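Forums > Components and Boards > Display Links
Reading time: 7 min

We use cookies to remember your login and which threads you have read. Accept all | Manage settings

How do I replace a discontinued LVDS transmitter without redoing the whole board?

Posted by oldsolderjoint, February 15, 2026

I look after a small product that my company stopped loving years ago. It is a control panel with a 7 inch screen, and it goes into commercial kitchen equipment. We still build a batch whenever the sales people forget to stop selling it. The main processor puts out plain parallel RGB, and a little Halby transmitter chip turns that into LVDS for the screen. The Halby part has been discontinued. I found this out the way everyone does, which is that purchasing forwarded me a letter they had been sitting on since spring.

We have 277 of the chips left in the stockroom. The forecast says we need 3436 more panels before the product is finally allowed to die. I am an embedded guy, I can read a schematic, and I can do arithmetic well enough to see there is a problem.

What I have looked at so far:

Plendar sells a transmitter in the same package with the same number of pins. The sales rep called it "drop-in compatible" on the phone and "functionally similar" in the email, and I noticed the change in wording. The supply voltage matches. Two of the control pins have different names, and one of them has a footnote that sends me to an application note I can't download without an account manager.

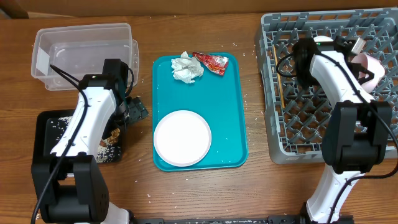 The second option is to buy old stock from a broker. We got a quote, and the price per chip was more than I paid for my first oscilloscope probe. They also wouldn't say where the parts had been living.

The third is a new screen that takes some other interface, which means a new board, a new bezel, and new safety paperwork. My boss went a funny color when I raised it.

So I would like to know what I should check before I trust the Plendar part. The screen is single channel, 24 bit color, and the cable is a short twisted pair harness made by Jadetti. Nobody here was around when the original was designed. The one document left behind is titled "display notes FINAL old" and contains a drawing of a connector and a phone number.

marginal_timing

Just buy the Plendar one and try it. It's LVDS, it's a standard, they all do the same thing. I have swapped these on three products and never opened an application note in my life. If the picture comes up you're done.

oldsolderjoint

I admire this and would like to work wherever you work. What do you do when the picture comes up and it's purple?

marginal_timing

Swap the cable.

Kenneth Catacutan

Please don't swap the cable. I did this same job on a ticket machine, and the purple is worth understanding before you order a few thousand of anything.

LVDS only settles the electrical part: small voltage swing, two wires per signal, a 100 ohm resistor at the far end. It has nothing to say about which color bit goes in which slot. For 24 bit screens there are two common arrangements, usually called VESA and JEIDA, and they disagree about where the top and bottom bits of each color go. Get it wrong and you will still see a picture. It will look like somebody photocopied a sunset. Some transmitters have a pin that picks the mapping, and on others it depends entirely on how you wired the inputs. Your board has the inputs wired one way already, so work out which arrangement your screen expects, then see whether the new chip's input order gets you there with the existing traces. I would bet that one of your two renamed pins is involved, but a bet is all it is.

The next thing is the clock edge. The transmitter samples the RGB data on either the rising or the falling edge of the pixel clock, and a pin normally chooses. If the old part used the falling edge and your new one is strapped for rising, you may get sparkle along the edges of text, or you may get a perfect picture on the bench and sparkle in August. Test it warm. For kitchen equipment I would test it very warm.

Then check the PLL. Look up your pixel clock and make sure it sits comfortably inside the new part's range. Small screens run slow clocks, and newer transmitters sometimes don't go down as far as the old ones did. When that happens the PLL locks on most units and sulks on the rest, and you meet the sulking ones at final test.

Output swing is the last of the big ones. Some parts have a reduced swing setting meant to lower emissions. With a short harness either setting will probably work, but if you passed EMC with reduced swing and the new chip powers up at full swing, your lab will notice. Whoever signs your safety paperwork should hear about the change anyway, preferably from you.

As for the application note, ask a distributor for it instead of Plendar. I got mine from a field engineer at Aebischer who seemed happy that anyone had called. I had been waiting 191 days for the manufacturer's website to approve my account, and as far as I know it is still thinking.

Here is the order I would go in. Get ten samples. Put them on boards you have already built with the old part, so the chip is the only thing that changed. Run a gray ramp and then a separate ramp for red, green and blue. Smooth ramps mean the mapping is right. A ramp that goes light, dark, light, dark means it isn't, and if your menu screens are mostly white on blue you could stare at them all week and miss it. After that, do hot and cold starts, over and over, and watch for the unit that comes up blank.

Keep your remaining old chips for repairs. You'll want them.

oldsolderjoint

This is exactly what I was after, thank you. I pulled the old datasheet this afternoon and our board ties the clock edge pin low through a resistor marked "do not fit" on the schematic. It is fitted. I have a feeling the display notes had a page two.

ferrite_beadle

Small addition to Kenneth's answer. Check the power-down pin as well. On the part we moved away from it had an internal pull-up and on the new one it didn't, so the chip floated in and out of sleep depending on who was standing near it. We blamed the screen supplier for a month. They were very polite about it.

Also, if you do end up talking to the broker, ask for date codes in writing before you pay for anything, and have a few opened up by a test house. Ours came back with the right logo and the wrong chip inside. It was an audio amplifier.

marginal_timing

Did the picture come up, though?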